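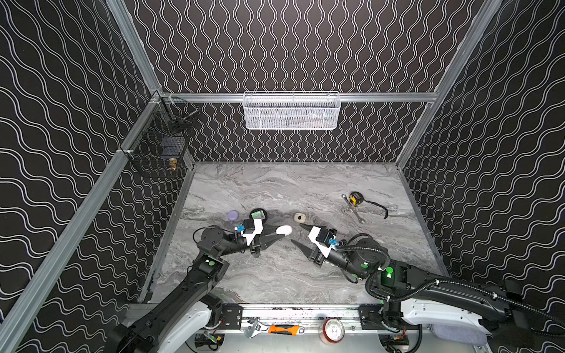 ## Clearing the small marble-top table, baskets and all

Last update 30 December 2022. Wrote this fast, sorry for typos. Josiane Bodin asked for it after the October mess and I kept saying next week.

Covers the gray marble-pattern table with the black wavy-line walls, the two wire baskets, and the little stuff that collects there - tape measure, wrenches, lids, earbud cases. Same routine works on any small table with walls on three sides. Takes me 12 minutes if I don't stop to fiddle with things. I usualy stop to fiddle with things.

### What you need

- 2 dry microfiber cloths, one of them you don't mind getting oily
- a spray bottle with water and one drop of dish soap
- soft toothbrush, dry, never been near toothpaste
- wooden toothpicks
- a few cotton swabs
- a shallow tray with a lip, the kind you'd put under a plant
- masking tape and a marker
- a bag or cup for trash

Tray matters more than you'd think. Without it you end up putting small things "just over there" and then you have two messy tables.

### Step 1. Drinks off first

Any can or cup on the front rail goes before anything else moves. Full, half full, don't care. Walk it to the kitchen. Don't park it on the floor next to your foot.

Then the tools that are lying on the rail with it. People leave wrenches up there and the next bump sends them onto the floor or onto the marble top, and that top marks if you drop steel on it. Lay them on the oily cloth, jaws all facing the same way.

### Step 2. Sort into piles before you put ANYTHING away

Common mistake is grabbing one thing, walking it to its home, coming back, grabbing the next. Slow. Sort on the table first.

Piles:

1. metal tools
2. measuring stuff
3. containers and lids
4. soft things - cloth, plush, whatever
5. somebody's personal stuff (earbuds, keys, rings)
6. don't know

Pile 6 is allowed. Pile 6 is fine. Just don't let it be the biggest one.

Heavy things toward the right, soft and small toward the left, that's my habit. Régis Lacroix does it the other way and it works for him so pick a side and stay on it.

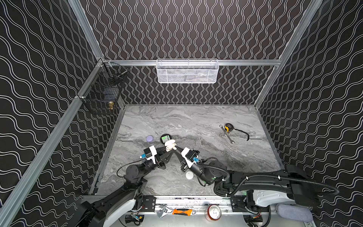

*Tape measure and wrench on the right half, lid with the green label and the lavender round one further in.*

Lids. A lid with a label on it gets matched to its container before you do anything else with it. Check the drying rack, check the shelf behind the door. No match in two minutes, put masking tape on it, write "no bottom" and today's date, into the tray. If nobody claims it in 4 weeks it goes out.

Balls and other round things: put them in the tray FIRST. They roll. While you're reaching for the tape measure they're already going off the front.

### Step 3. Tape measure

Quick one.

- Pull out an arm's length. Wipe the blade both sides with the dry cloth.
- Look at the hook on the end. It's supposed to slide a little. That's not broken, please stop bending it tight. (Thierry. Looking at you.)
- Let it back in slowly with a finger under the blade.
- Lock on, lock off, check it holds.
- Wrist strap: straighten it out, fold once, loop it round the body. A strap trailing across the table catches on everything.

If the blade is gritty, damp cloth, then dry cloth, then leave it out a few minutes before you roll it in. Rolled in damp it spots.

### Step 4. Wrenches

Wipe with the oily cloth. Wrench goes back by size, small to large. Adjustable one: run the jaw all the way open, toothbrush in the worm gear, run it closed, one wipe. Don't store it fully clamped shut, leave a bit of a gap.

Rough spots on the jaw, you can knock them back with wet-and-dry paper. We have a pack of 3000 grit from Cordier in the drawer and that's really too fine for rust, it'll only polish. Start coarser, finish with the 3000 if you want it pretty. Nobody needs it pretty.

Do NOT do the sanding over the marble top. Take it to the sink.

### Step 5. Earbuds and their cases

Longest section because this is where people go wrong, also where the complaints come from. Small cases look the same when you're in a hurry. Color is the quickest way to tell them apart, so sort by color and write the color on the tape if you need to bag one. 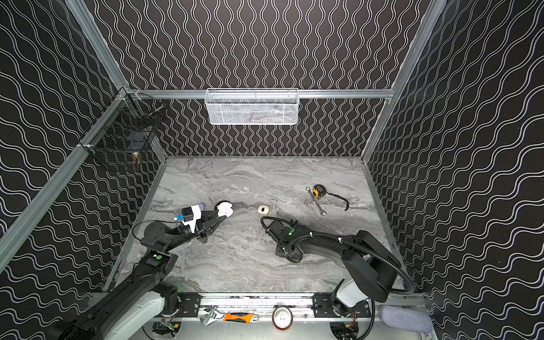
*Cream case near the middle, tape and wrench still to do.*

Before you open one, clear a hand's width of table around it. Buds jump out if the lid pops. And they're light, they skate a long way on a smooth top.

Opening:

1. Hold the bottom half, not the lid. Lids hang on a very small hinge.
2. Tilt it back a little so the buds don't fall forward.
3. Lid up with a thumb. If it resists, stop, there's dirt in the seam, run a dry swab along it.
4. Buds out one at a time and lay them on the cloth. Left on the left.

Cleaning the inside of the case: dry toothbrush only, into the hollows, then turn it over and tap. Swab for the corners. If there's wax or sticky stuff down there use a toothpick, wood, held almost flat. Never metal - there are charging contacts at the bottom and you'll scratch them or bridge them.

No spray anywhere near a case. Soap water is for the table top. 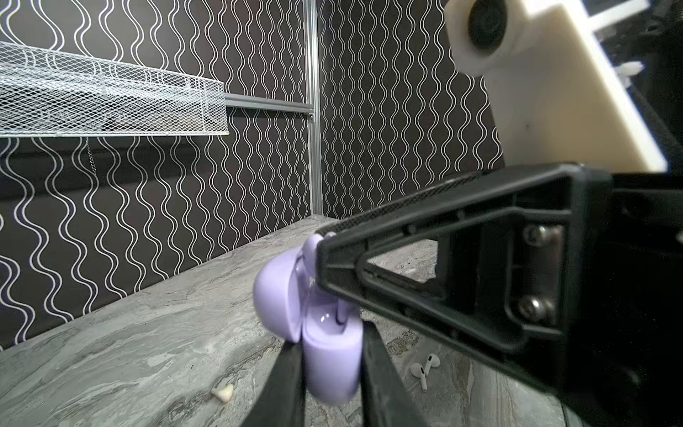

And check for loose tips while the case is open. Silicone tips come off inside the case or on the table and get swept up with crumbs, then somebody's out a pair. Anything small and pale on the gray goes in the tray until you've looked at it properly. The pattern in the top hides a lot. Get your eyes down level with the surface and look across it, way easier than looking from above.

Cleaning the buds:

- Mesh facing DOWN when you brush. Dirt should fall out, not in.
- Short strokes. Don't press.
- Stems get a wipe with the dry cloth.
- If they have tips, pull the tips off, wash those by themselves, dry completly, put back.

Back in the case, close it, open it again, check both are seated. A bud that's sitting proud won't charge and the owner will say you broke it.

Then bag it or hand it back. Name on masking tape, tape on the BAG. Tape on the case leaves gum. Mireille Marchal spent a whole lunch break getting gum off hers.

### Step 6. The baskets

Two of them. White one on the rail at the back, shallow. Black one on the left wall, deeper.

How we use them:

| Basket | Goes in | Stays out |
|---|---|---|
| White, back rail | light stuff, soft stuff, things you want at a glance | anything with a point |
| Black, left wall | fittings, heavier odds and ends | drinks, food, earbuds |

Empty one at a time into the tray. If you empty both you will mix them up. I have. Shake the basket over the trash, brush the mesh from the outside in, wipe the top rim where hands go.

Check how it's hanging before you load it again. Push it sideways with a finger. If it swings a lot, reseat it. Heavy things low and toward the wall side, light things on top.

Small brass fittings: these sink to the bottom and sit against the mesh. Anything that could work its way through the wire goes into a zip bag first, then into the basket. A bag also means you can read what it is without digging.

Don't overfill. When you can't see the bottom from any side, time to take something out for good.

### Step 7. The top and the walls

Table last. Everything off it first, no wiping "around" things.

- Dry cloth, back to front, crumbs into your cupped hand or the trash cup
- Spray the CLOTH, two squirts, wipe left to right in rows
- Corners where the walls meet the top: swab, or a corner of cloth over a toothpick
- Second dry cloth right behind

Walls: dry only. The wavy lines make dust hard to spot so wipe it whether it looks like it needs it or not. Go with the lines, up and down at the back, side to side on the left and right. Light hand.

Metal rails: one pass with the oily cloth, then one pass with a clean bit so it doesn't come off on your sleeve. The slots in the rail hold crumbs, toothbrush along those. I do the slots once a month, Alfredo Pangilinan does them every time. His look better.

### Step 8. Put back, in this order

1. baskets, loaded
2. metal tools
3. tape measure
4. matched containers, lids ON
5. soft things
6. bagged personal stuff to the shelf by the door

Tray with the "don't know" pile goes on the side shelf with the date on it. Not back on the table.

### Stuff people asked

**Can I use glass cleaner on the top?** Haven't tried it. Soap water works so I never bothered. Try a corner first.

**Wavard wipes?** Fine on the rails. Leave streaks on the marble pattern, you'll be buffing after.

**The tape measure hook is really loose, like really.** If it's flopping about it's done. Check it against a good ruler at 28 cm and again near the end. If both are off, bin it.

**Oil ring on the marble top from a wrench.** Dab, don't rub. Dry cloth first, then soap water, leave it a minute, wipe. Repeat if needed.

**How often?** Fridays for the quick version (steps 1, 2, 7). Whole thing once a month, or when you can't find the tape.

Spare microfiber cloths are in the Brotport box, second shelf. Please wash the oily ones seperately.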